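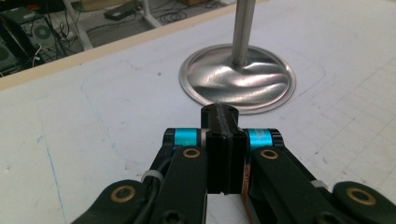 Standing desk converters vs. a full standing desk: is any of it worth the money?

Forum: Home Office > Desks and Chairs
Started April 30, 2026

benchpress_beca
I've been working from home since January and my lower back is telling me about it. My sister-in-law swears by her Setetti sit-stand desk and says it changed her life. It costs 700 dollars. I make my living doing payroll for dentists, so 700 dollars is a real decision for me. The product page says standing burns more calories, fixes posture, improves focus and helps you sleep. When something claims to fix four things I start to doubt it fixes one.

Has anyone had one of these for more than a few months and still stands at it?
Beca Maddocks

wojtek_c
Had the Setetti for two years. I stood every day for the first month. Now it goes up when I need to reach the outlet behind it. Good desk though. Solid, quiet, white top shows every coffee ring.

kurekfan
Disagree with the above. I have the Kurek frame with my own top on it and I stand three hours a day, have done for ages. You have to set reminders. If you buy it and expect your legs to remember, of course it turns into a table.

benchpress_beca
Quoting kurekfan: "You have to set reminders"
If I need a reminder to stand up, couldn't I set the reminder and stand up? For free?

kurekfan
You could, but then you'd be standing there not working.

dsobczak
I went the cheap way. Zilik converter, the kind that sits on top of your regular desk, 210 dollars. My review:

Pros: cheaper, arrived in one piece, no assembly except the keyboard tray.
Cons: wobbles when I type at full height. Eats the whole desk. Weighs a ton, so once it's there it's there. The keyboard tray is narrower than my keyboard, which I should have checked.

I use it maybe twice a week. My back is the same as before. My feet are worse.

Vittoria B.
The feet thing is real and the sellers keep quiet about it until you have the desk, and then they try to sell you the mat. I was quoted 82 dollars for a Drallard mat. It is a piece of foam. I put a folded yoga mat down and I can't tell the difference from the one at my office.

drywall_dan
Can't tell the difference because you're on it ten minutes a day, lol. A real mat has a harder core. I stand all day for work and a yoga mat goes flat in a week.

Vittoria B.
It hasn't gone flat. I've had it down since the winter. And I stand for two hours at a stretch, thanks.

stasia_p
I'm going to be the boring one. Before you spend anything, raise your monitor and look at your chair. I had the exact same lower back problem and I was ready to order a desk. My son put my screen up on two dictionaries and moved my chair so my feet were flat on the floor. It took a couple of weeks but the ache mostly went. Could be it would have gone anyway, I won't pretend I know.
Stanisława Pietrzak

wojtek_c
Agree with this. Also a walk at lunch.

kurekfan
Every one of these threads ends with someone saying "just go for a walk." Some of us have calls all day. I can stand on a call. I can't walk around the block on a call with the camera on.

dsobczak
Fair point about the calls, that's the only time I use mine.

benchpress_beca
OK, so far I have one person who stands, one who uses it to reach the outlet, one with sore feet and one with dictionaries. My chair is a dining chair with a cushion tied to it, so I suspect I know where stasia_p is going to send me.

One more question. The Setetti page has 511 reviews and nearly all of them are five stars. Do you trust that? Most of the ones I read were written within a week of delivery.

drywall_dan
No. Everybody loves it the first week. Read the three star ones, those people have owned it for a while.

kurekfan
Mine's a Kurek so no dog in this fight, but I left my review the day it came because they emailed me a discount code for it. I'd write the same review today.

stasia_p
Beca, get rid of the dining chair.

benchpress_beca
Yes, fine. I'll look at used office chairs first and leave the desk alone for now. If my back still hurts in a couple of months I'll come back and argue with kurekfan some more.

kurekfan
I'll be standing.

wojtek_c
If anyone near me wants a Setetti, send me a message. Top has coffee rings.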